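Grirkarance Workshop, Notebook 6
Entry: October 2021
Entered by: Rebecca Parisi
Copy to: Carmela Piras

Subject: Dish rack and plates, assessment for the Brukovance household set

The purpose of this entry is to record the present state of the dish rack work and the points still open. The previous entry closed with the question of whether the coated wire rack should stay in the set or be replaced by the Endness model. The Endness model has been on order since the summer and has not been delivered. Work therefore continued with the coated rack.

The rack was placed directly on the wooden table, without the drip tray. Carmela Piras had proposed this at the last review, on the grounds that the tray raises the rack and makes it harder to judge how the feet bear on the surface. The proposal was adopted for this entry and will be kept until further notice.

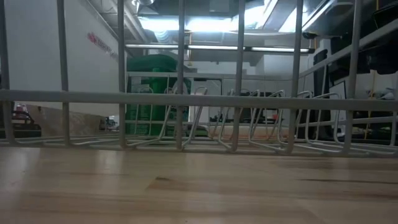

The table finish remains a concern. A rack pulled across a polished surface can mark it, and the repair of the Carbone table last year was charged to our budget. Colleagues are asked to lift the rack with both hands when moving it. Felt pads have been requested. If they are not supplied by December, I will purchase them locally and submit the receipt.

On plates: the set is to include pieces that differ in shape and pattern, as a real kitchen cupboard would. Matching dinnerware was considered and declined. Plates are to be stood upright between the tines, side by side, with the faces turned the same way. An oval plate needs more care than a round one, as its height in the rack depends on which side it stands on. My preference is to fix one orientation and write it on the inventory card. C.P. would leave it free. Not settled.
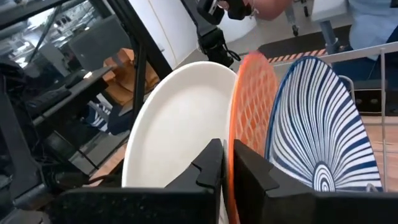
Spacing is the second open point. Patterned rims are easy to tell apart when the plates stand close together, and I see no need to leave an empty slot between them for that purpose alone. A wider gap would, however, reduce the chance of chipping. The Brukovance request gives no instruction on this and I have written to ask.

Stock: the plate budget stands at 100 dollars, nearly all of it unspent. I recommend holding it until the orientation question is decided. Chipped pieces are to be withdrawn at once and entered on the breakage sheet. Please do not return them to the cupboard with a note attached.

Outstanding:
Felt pads, requested.
Endness rack, delivery date to be confirmed with the supplier.
Inventory card for the oval plate, C.P. to draft 2 versions.
Reply from Brukovance on spacing.

R. Parisi

Added later, C.P.: Both card versions are in the tray by the door. I still favor the free orientation.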